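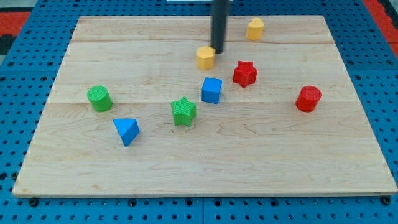 Pushing blocks about on the maple board at Rirota

About us

Hello! We're Rirota, a small team in Vakthorpe, and we spend our working days collecting examples for robots to learn from. I started the company because I loved the fiddly bit everyone else wanted to skip — sitting at the controls and nudging a yellow block towards a red star, over and over, until there's enough for a learning system to chew on.

Our main project is called Gosling. Each example is a short run of 30 seconds or less, with a plain sentence attached, such as "move the blue cube next to the green star". We recorded 1,567 of them up to the end of May and threw out 188 (mostly mine, I'm afraid — I get chatty and forget what I was asked to do).

We write all our own instructions and check every run by eye before it goes into Tistine, our library. If you'd like to come and have a go at the controls, drop us a line. The kettle's usually on by half past nine.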